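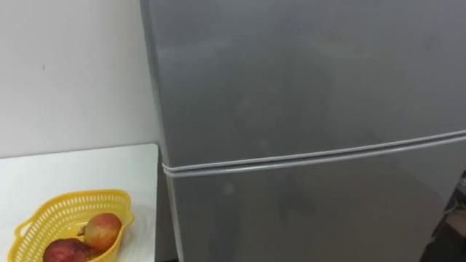
冷蔵庫の前。黄色いカゴに果物、白いテーブル。今日の持ち場。

機械に家事はできるか・写真ページ(その4)

2018年5月14日 更新

とり急ぎアップ。文章はあとで直します、たぶん。
家事と売り場の仕事、機械にどこまで任せられるのか。4月から続けてる見学メモの台所編です。今回は写真1枚だけ、残りは整理がついたら足します。その分メモ長め。

■ 果物をカゴから冷蔵庫へ
人間なら数秒。考えもしない作業。機械だと、まず扉。つかむ場所を見つけて、引いて、開いた扉にぶつからないように下がる。ここで半分くらい力尽きる感じ。
銀色っぽいグレーの2ドア、表面がつるっとしてて映り込みが出る。こういう面は距離が測りにくいとのこと。人間の目には何でもないのに。

■ カゴの中身
黄色と赤のまじったマンゴーっぽいのと、もっと濃い赤のやつ。ざくろ?熟れたマンゴー?自分も写真だと言い切れない。機械に「どっち」と聞くのは酷かも。
重なりぎみに寄り添ってるのも難点。片方つかむと片方が転がる。カゴは穴あきの樹脂で、指先が穴に引っかかると話がややこしい。

■ 力加減
Grarutmontの手先は最大200グラムまでしか試してないそう。果物によってはもうアウト。Nillasikのほうは重さは平気、でも皮に跡が残る。熟れたのは特に。
エニケー・ボグナールさん(調整担当)いわく「卵より桃がこわい」。卵は割れたらすぐ分かる。桃は翌日になって茶色くなる。なるほど。

■ 売り場だと?
アーチー・スキナーさんはGuthrieの青果売り場で品出し歴が長い人。見てもらった感想は「箱を運ぶのは任せたい。並べるのはまだ自分でやる」。
傷んだのを下げる判断も人の手。においで決めることもあるらしい。においは機械、ほぼ手つかず。
夜の床そうじは別で、こっちはもう普通に任せてる店がある。平らで、決まった道で、相手が床だから。

■ 今のところの私の採点
床そうじ ○
同じ形の箱を運ぶ ○
食器を下げる △(コップ重ねてあると×)
果物をしまう △
冷蔵庫の中の整理 ×
洗濯物たたみ ×に近い△、タオルだけなら待てば何とか

冷蔵庫の中が×なのは、物の場所が毎日変わるのと、奥が見えないのと、手前をどかす順番を考えないといけなからです。うちの冷蔵庫なんて人間でも無理。

■ 値段の話ちょっとだけ
Bornovの小さい腕、研究用の貸し出しで1日1175ユーロと聞きました。果物をしまってもらうには高い。台数が増えれば下がるとは言ってたけど、いつとは言わず。

■ よく来る質問
Q:もう家で使えますか
掃除機は使えます。台所は、うーん、まだ人がそばについてる段階だと思います。
Q:どこが一番遅いですか
つかむ前。見て、決めるまで。動き出せばそこそこ早いです。
Q:動画は?
容量の都合で当面なし。すみません。

■ 次回
洗い物の予定。コップと鍋のふた。ふたは裏返ると急に難しくなるそうなので、そのへんを見てきます。エニケーさんにまた2時間もらえる予定、質問ある人は今週中にメールで。件名に「台所」と入れてもらえると見つけやすくて助かりす。

前回(棚の補充)と前々回(ベッドメイク)は左のメニューから。リンク切れてたら教えてください。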